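**Gellier table-setting kit (simulator), club licence**

Our robotics club has had this one since April, and I've finally put in enough evenings to have opinions! You get a virtual kitchen, some crockery and a choice of robot bodies, and Rasa Org had us all stacking bowls by the second session (badly, in my case).

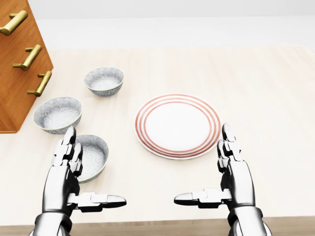

*Two-handed setup, bowls and striped plate.*

The hands are gorgeous but a lot for beginners – so many joints to think about. I'd start new members on the single arm instead.

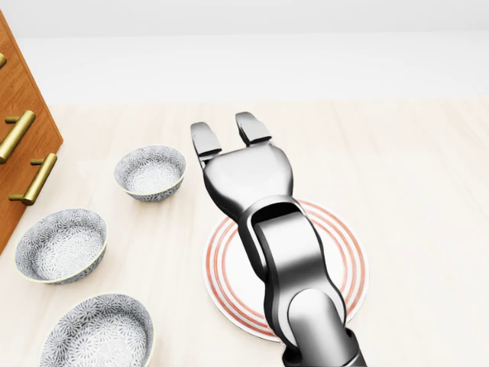
Setup took me almost 30 minutes, mostly hunting for the licence key, and the manual is thin on grasping. Uldis Rozīte wants more crockery; I'd settle for an undo button. Four stars from me.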